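Section 3: Setting up the Flosard night monitor

Read this section before you place the camera unit in the nursery. The Noltlow app must already be installed on your phone (see Section 2). Revised 10/1/25.

3.1 Placing the baby unit

1. Choose a flat shelf or chest of drawers at least one metre from the cot. Never put the unit inside the cot or on its rail.
2. Route the mains cable behind the furniture and fix it to the wall with the clips supplied.
3. Turn the unit so that the lens faces the mattress.
4. Press and hold the power button until the light turns green.

CAUTION: Strangulation hazard. Keep all cables out of your child's reach. Check them again once your child can stand.

3.2 Pairing the parent unit

1. Switch on the parent unit within 5 metres of the baby unit.
2. Select Pair, then Miah mode for one child or Gallis mode for twins.
3. Wait for two short tones. Pairing takes about 40 seconds.

Note: If you hear one long tone, switch both units off and begin again at step 1.
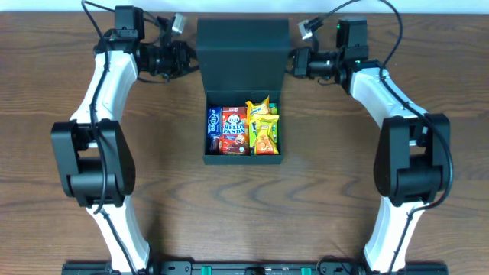

Osaze Idahosa writes that the cry alert kept going off every time his daughter sighed in her sleep, and that dropping the sensitivity from 4 to 3 gave the whole house a better night. He asks whether it is safe to go lower. Levels 1 and 2 are meant for children over a year old. For a newborn, stay at 3 or above.

3.3 Setting the cry alert

1. Open Sounds on the parent unit.
2. Choose a sensitivity level and press OK.
3. Stand by the cot and speak in a low voice. The parent unit should light up.
4. Set the night dimmer. The factory setting starts at 23:00.

Note: Units bought before December need a software update before the dimmer appears in the menu.

CAUTION: The monitor does not replace adult supervision. It is not a medical device and does not measure breathing.

For battery care, go to Section 4.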